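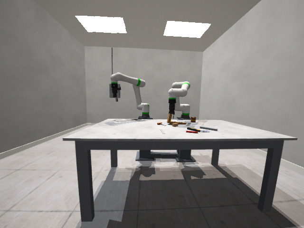 How to Get Candle Wax Out of a Tablecloth

My aunt left me a big cotton tablecloth that comes out for every birthday, and every birthday somebody bumps a candle. I used to scrape at the wet wax in a panic, which only pushed it deeper into the weave, so please learn from me and let it harden first!

Slip the cloth into the freezer for 20 minutes (fold it so the waxy part is on top). Then lift off whatever you can with the back of a butter knife or an old library card. Go slowly around any embroidery – I pulled a thread on mine years ago and I still see it every time I set the table.

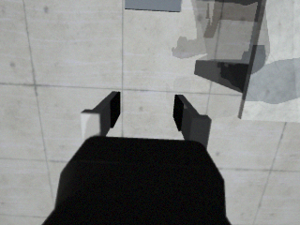 Pale gray, stone-like floor tile, seen from above.

Next comes the iron. Put a plain brown paper bag under the stain and another one over it, with no printing on either, and press with a warm, dry iron for 10 seconds at a time. Move to a clean piece of paper as soon as you see a greasy spot coming through. Keep at it until the paper stays clean, and don't be tempted to turn the heat way up.

Colored candles can leave a bit of dye behind. Dab that with rubbing alcohol on a cotton ball, testing a hidden corner beforehand, and then wash the cloth the way you always do. Hang it up to dry until you're sure the mark is gone.

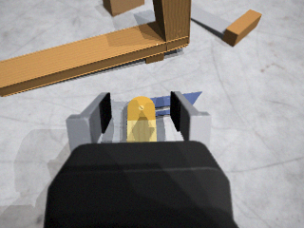

Can I use a hair dryer if I don't own an iron?
A hair dryer on a warm setting will do the job, though it takes longer. Hold a paper towel against the wax and keep blotting as it softens.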